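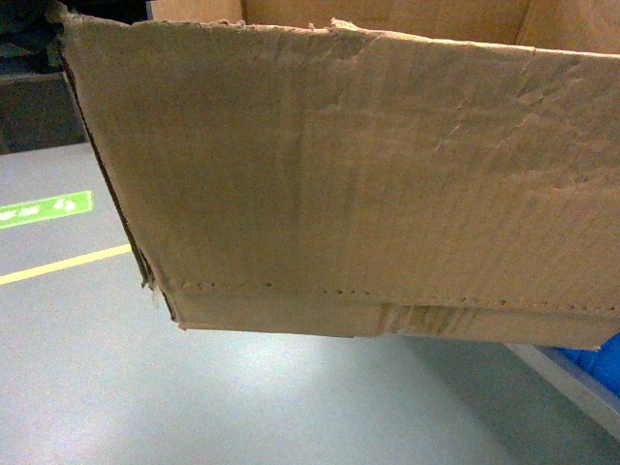

4.2 Direct address and shot duration in the mock-documentary comedies

The second part of the analysis concerns the placement of looks to camera within a scene. Section 4.1 treated such looks as isolated events and recorded only their frequency. Frequency alone does not separate the two production styles in the corpus, as the Minum features and the Kavgate features use the device at similar rates. We therefore coded each look for its position relative to the line of dialogue that prompts it, and for the length of the shot in which it occurs.

The corpus consists of 11 feature-length comedies, all of which present themselves as the work of a documentary crew. From these we drew 64 scenes containing at least one look to camera by a principal character. Scenes in which the character is formally interviewed were excluded, because direct address is expected there and carries little comic weight. The remaining scenes yielded 116 looks. A look was counted when both eyes were turned to the lens and the head was held still; passing glances during a turn were not counted.

Each look was assigned to one of three positions. A leading look comes before the prompting line and signals that the character expects to be watched. An overlapping look occurs while another character is speaking. A trailing look follows the line and usually closes the exchange. Coding was carried out by two readers working separately from the same transfer of each film. The readers disagreed on 18 looks, most of them at the boundary between overlapping and trailing. These cases were settled by a third reader, Tatiana Šimek, who had not seen the earlier codes.

Trailing looks are the largest group in both sets of films. The difference lies in what follows. In the Minum features the shot is generally held after the look, and the next line is spoken inside the same shot. In the Kavgate features the look is generally the last action before a cut. The held shot obliges the performer to recover from the look in view of the audience, and the scripts tend to give the character some small piece of business at this point, such as straightening papers or repeating a word. The cut removes the need for recovery and places the weight of the joke on the editing.

Leading looks are less common and are concentrated in scenes of public performance, including speeches, auditions and concerts. Leitão treats the leading look as a mark of vanity in the character. Our coding supports this reading for the concert scenes but not for the speeches, where the look more often accompanies hesitation or a lost place in the text. Damell is the one feature in which the leading look is given to a minor character, and it was kept in the corpus for that reason.

Overlapping looks are discussed with the sound data in Section 4.3.

Figure 4. Open-topped corrugated cardboard box with a torn upper edge.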